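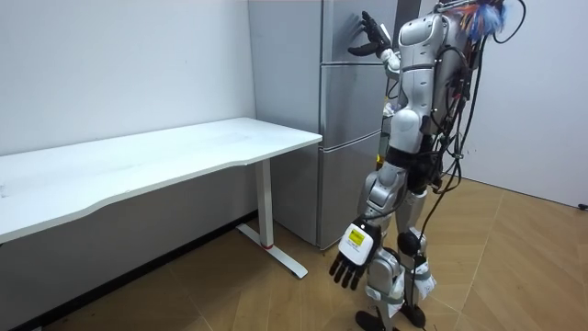 主题：Re: Calow 家务技能包，有没有人真的用过？
发件人：Nazma Saha
收件人：服务机器人用户邮件列表

各位好：

我是 Nazma Saha，在 Munasinghe 的应用测试组工作。中文是我的第三语言，写得慢，如果有句子不清楚，请直接回信问我，我会换一种说法。

上一封信里问到 Prosisier 公司的 Calow 技能包。我们组从春天开始试用，现在合同快要到期，需要决定是否续订，所以我手边正好有比较完整的记录。我按照原信的顺序回答，原文保留在前面带符号的行里。

> 大家好，我在一所职业学校负责实训室。学校打算明年采购一台人形机器人，
> 给学生做家庭服务方向的课程。供应商向我们推荐了 Prosisier 的 Calow，
> 说装好以后机器人就可以开冰箱、拿饮料、收桌子，不需要自己训练模型。
> 宣传页做得很漂亮，可是我在网上找不到用户写的评价。
>
> 我想问几个问题。第一，这个包到底包含什么？

合同上写的 Calow 由三个部分组成：装在机器人本体上的运行程序，放在旁边工作站上的任务编辑器，还有远程支持服务。机器人本体不在里面，工作站也不在里面。供应商给你们的报价如果只有一个总数，请让他们拆开写，因为我们第一次收到的报价单就把工作站写成了“推荐配置”，我们以为是赠送的，后来才知道要另外买。

技能部分目前有 11 项。我把它们分成三类来理解，这个分类是我自己的，说明书里没有。第一类是和门、抽屉有关的动作，例如拉开冰箱门、推上抽屉、打开柜门。第二类是拿和放，例如从桌面拿起瓶子，放到指定的架子上。第三类是走动和转身，用来把前面两类连接起来。编辑器里可以把技能排成一个顺序，中间加条件，比如“如果门已经打开，就跳过开门”。

编辑器的界面是中文的，翻译质量不错，只有报错信息还是英文。对学生来说可能有一点困难，建议老师先做一张对照表。

> 第二，装起来难不难？我们实训室没有专门的机器人工程师，
> 只有两位教电气的老师。

安装本身不难。Prosisier 派人来做了首次安装和标定，包含在合同里，一天之内结束。以后如果换了相机的位置，或者换了手，需要自己重新标定。标定的过程写得很详细，我们组里一位没有做过机器人的同事跟着文档一步一步做，也完成了。我认为教电气的老师完全可以学会。

难的地方在后面，就是把技能适应到自己的房间。文档称这一步为“场景录入”。您要把机器人带到冰箱前面，用编辑器标出把手在哪里，门往哪个方向开，哪些地方不能碰。普通的单门或者双门冰箱比较快。我们用的冰箱有上面的门，中间的门，下面还有抽屉，把手是藏在门边缘的凹槽，没有突出来的杆子，录入就花了不少时间。标的位置只要稍微偏一点，手指就会从凹槽里滑出来，门没有开，程序却以为已经开了。

这个问题我报给了支持服务。他们的回答是，在技能参数里把“接触确认”打开。这个选项默认是关闭的，藏在高级设置的第二页。打开以后动作变慢，但是程序会先检查门是不是真的移动了，然后才进行下一步。我不理解为什么默认要关闭。如果您以后买了 Calow，请在第一天就把它打开。

另外一件小事：录入的时候请把桌子和冰箱之间的距离固定下来。我们的桌子可以移动，有一次打扫卫生以后位置变了，变得很少，人眼看不出来，可是机器人伸手的时候手肘碰到了桌子边缘。没有损坏，只是停机了。后来我们在地板上贴了胶带做记号，打扫的人也知道要对齐。

> 第三，供应商说的“开箱即用”，可以相信到什么程度？

这个问题最难回答，我尽量写得公平。

如果“开箱即用”的意思是安装当天可以看到机器人打开一扇门，那么可以相信。安装人员离开以前，我们看到了。如果意思是学生上课的时候，按一下按钮，机器人每次都能把饮料放进冰箱，那么我的回答是还不能相信。

我们主要测试的任务是这样的：桌上放一瓶茶，冰箱在桌子旁边，机器人要打开上层，把瓶子拿起来，放进去，再关上。任务听起来很简单，一个小孩子也会做。对机器人来说，这里面每一步都有自己的困难，我分别写一下。

开门。前面已经写了凹槽把手的问题。还有一点是门封条的吸力。冰箱刚刚关上以后再马上打开，需要的力比平时大，我想在家里用过冰箱的人都有这个经验。Calow 的开门动作有一个力的上限，超过就放弃。上限可以改，但是改得太高，机器人自己的站立会受到影响，身体会往前倾。我们现在的做法是在任务里加一个等待，让冰箱里外的压力先平衡。

拿瓶子。透明的塑料瓶是最麻烦的物体。深度相机看透明的东西看不好，这个道理大家都知道，Calow 也没有解决。瓶子里装满有颜色的茶，识别就比较稳定；同样的瓶子装清水，就经常找不到瓶身，只能找到盖子。盖子的颜色鲜艳，对识别有很大帮助。我们试过把标签撕掉，结果抓的高度会变，因为程序原来喜欢用标签的上下边作为参考。文档里完全没有提到这一点，是我们自己一次一次试出来的。

放进去。冰箱里面是白色的，桌子也是白色的，墙也是白色的。在这样的环境里，编辑器显示的深度图上会有一些空洞。机器人知道格子的前边在哪里，不太知道底面在哪里，于是松手的高度有时偏高，瓶子落下去会摇晃一下。我们在格子里放了一块深颜色的垫子，问题就少了很多。

关门。这一步反而最可靠。推比拉容易，我没有什么要抱怨的。

关于成功率，我不想在列表里公布我们的数字。原因是测试中间我们改过几次参数，换过垫子，也换过瓶子，不同阶段的数字放在一起比较是不公平的。我只说印象：参数调好以后，连续做几遍没有问题，一个上午里总会有需要人去帮忙的时候。所以旁边必须有人，手里拿着急停按钮。

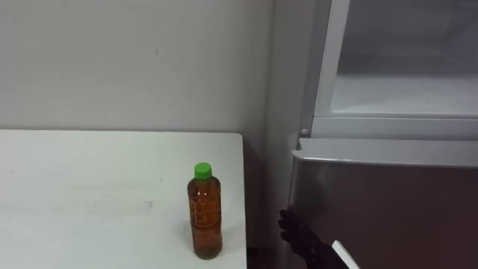 瓶子放得离桌子边缘很近，机器人还能拿吗？
能拿，条件是瓶子在录入时标出的桌面范围以内，并且手腕从侧面接近时不会碰到冰箱。如果太近，编辑器会显示黄色警告，这时把抓取方向改成从上面接近就可以。

上面这一问是我们内部培训时同事常常提出的，我把它放在这里，也许对您写教案有用。下面继续回答原信。

> 第四，费用。供应商给的是一次买断的价格，可是宣传页上写的是订阅。
> 我们学校的财务不喜欢订阅。

两种都有。我们选的是订阅，每个月 2000 元，最短签 12 个月，中途不能退。买断的价格我没有权利写在这里，因为那是谈出来的，每个单位不一样。但是有一条请您注意：买断只买断当时的版本，以后新增加的技能要另外付钱，远程支持也只送第一年。我建议您把未来几年的支持费用一起算进去，然后再比较。

订阅的好处是技能会更新。我们开始的时候，抽屉动作只能拉，不能推到底，后来一次更新以后就可以了。坏处也是更新。有一次更新以后，我们原来录入的冰箱位置全部要重新确认，而且通知邮件是在更新以后才收到的。我写信提出了意见，对方道歉了，现在编辑器里可以选择“暂缓更新”。学校上课的时候请一定选择这个，不然学期中间会很被动。

还有发票的问题。订阅是按季度开发票，如果您的财务需要全年一张，请在签合同以前说好，签了以后再改很麻烦，我们为此来回写了很多邮件。

> 第五，远程支持好不好？我们在外地，他们不可能经常来人。

支持的人态度很好，也懂技术。工作时间里写信，一般当天有回复。需要他们远程看画面的时候，要提前预约，而且您这边要有一个人坐在机器人旁边。这是他们的安全规定，我觉得合理。

不满意的地方是，他们每次都先要求上传完整的日志。日志文件非常大，我们的网络上传很慢，有时等日志传完，已经下班了。后来我学会只截取出问题前后的那一段，在编辑器的“工具”菜单里可以选择时间范围。支持的人也接受这样的日志，可是他们从来没有主动告诉我。

还有隐私的考虑。日志里包含相机画面。如果画面里有学生，您可能要先得到学校的同意。编辑器有一个遮挡人脸的选项，我检查过，正面的脸遮得比较好，侧面的脸有时遮不住。请您自己再检查一遍，不要只听我的。

> 第六，有没有别的产品可以比较？同事提到了 Kernell。

Kernell 我们借来用过，时间比较短，所以下面的意见请打一个折扣。

Kernell 和 Calow 的想法很不一样。Kernell 没有现成的技能，它提供的是采集和训练的工具，您自己带着机器人的手做示范，自己整理数据，自己训练。它的文档写给有经验的人看，我读的时候要一直查别的资料。优点是自由，您可以教它做任何您想得到的动作；碰到特别的冰箱、特别的把手，多示范几遍，效果可能比 Calow 的参数调整还好。缺点是在看到第一个能用的动作以前，要付出很多劳动。

如果课程的目标是让学生理解家庭服务的流程，学会布置环境，学会判断什么时候要停下来，那么 Calow 合适。学生第一节课就能看到机器人动，兴趣会比较高。如果课程的目标是让学生理解模型是怎么学会一个动作的，Calow 就不太合适，它的内部是封闭的，学生看不到里面。您可以先问一问两位老师，他们想教哪一种。

我个人的希望是 Prosisier 以后开放一部分接口，让用户可以给现有的技能补充示范。我在支持信箱里提过，他们回复说“已记录”。

> 第七，安全。学校最关心这个。

请您认真对待这一段。

Calow 有软件的限速，也有禁止区域，这两个都有用，但是都不能代替硬件的急停。急停是机器人本体厂家提供的，和 Calow 没有关系。请在采购的时候确认急停按钮是无线的还是有线的，按下去以后机器人是慢慢蹲下还是马上断电。如果马上断电，站着的机器人会倒，旁边的人可能受伤，冰箱门也可能被拉坏。我们的规定是第一周必须用吊架，以后每次换新任务也要重新用吊架试过，才可以让它自己站着做。

手指也要注意。开冰箱的时候，人很自然地想去帮它扶一下门。我自己做过这个错误的动作，手被夹在门和机器人的手之间，没有受伤，可是很吓人。从那以后，我们的规定是机器人在动的时候，没有人可以伸手，要帮忙必须先暂停。我建议学生的版本写得更严格一些，例如站在线外面，一个人操作，一个人只负责急停，不可以由同一个人做两件事。

地板也请检查。木地板比较滑，机器人拉门的时候脚会承受反方向的力。我们在开始的阶段见过脚底轻轻移动，后来降低了拉门的速度，就没有再出现。橡胶地面应该会好一些，不过我没有试过，只是推测。

瓶子里请用盖紧的饮料。这句话好像很多余，可是有一次同事喝了一口，盖子没有拧紧，就放回桌上继续测试。后面的事情大家可以想象，我们擦了很久的地板。

> 最后，如果是您，会不会再买一次？

我们组还没有做最后的决定。我个人倾向于续订一台，停掉另外一台。我们现在一共订了 2 台的使用权，第二台多数时间在充电架旁边站着，利用得不够，这是我们自己计划得不好，不能怪产品。

对于学校，我的建议是先不要买断。请供应商带着机器人到您的实训室，用您自己的冰箱、自己的桌子，当场做场景录入，让两位老师在旁边看完全部过程。请不要接受他们带来的冰箱，也不要接受视频。如果录入的过程老师看得懂，愿意自己再做一遍，那么买下来以后这台机器人就会有人用。如果老师看完以后觉得太麻烦，即使演示很成功，我也建议您再等一等。

演示的时候，可以请他们做下面这些事，都是我当时没有想到要问的：

把瓶子换成装清水的透明瓶，看识别的结果。
把桌子稍微移动一点，不重新录入，看程序会不会发现。
在开门动作的中间按暂停，再继续，看它记不记得自己做到了哪里。
把冰箱门事先打开，再运行完整的任务，看它会不会去拉空气。
关掉外网，看技能还能不能运行。我们的版本可以运行，但是编辑器每隔一段时间要联网验证许可。

最后一条对学校可能很重要，因为有些实训室的网络和外面是分开的。许可验证失败的时候，正在进行的任务会做完，下一个任务不能开始。可以申请离线许可，需要盖章的文件，我们申请的时候等了比较长的时间，请提前准备。

我手里有一份自己写的场景录入检查表，中文和英文对照，里面有多门冰箱和凹槽把手的说明。列表好像不允许附件，需要的人请单独写信给我，我发给您。里面如果有中文错误，也请帮我改正，我会很感谢。

另外想请教列表里的各位：有没有人在 Calow 里做过中间那层门？我们的中门把手位置低，机器人要弯腰，弯腰以后头上的相机就看不清楚瓶子，先拿后开和先开后拿都不理想。我目前的办法是让它打开门以后退一步，站直，再去拿瓶子，时间太长。如果有更好的顺序，请告诉我。

祝工作顺利。

Nazma Saha
Munasinghe 应用测试组

补充：写完以后我又看了一遍原信，发现漏掉了关于噪音的半句话。机器人走路的声音不大，讲课可以听得清楚。工作站的风扇比机器人吵，建议放在桌子下面，或者放到隔壁房间，用长一点的网线连接。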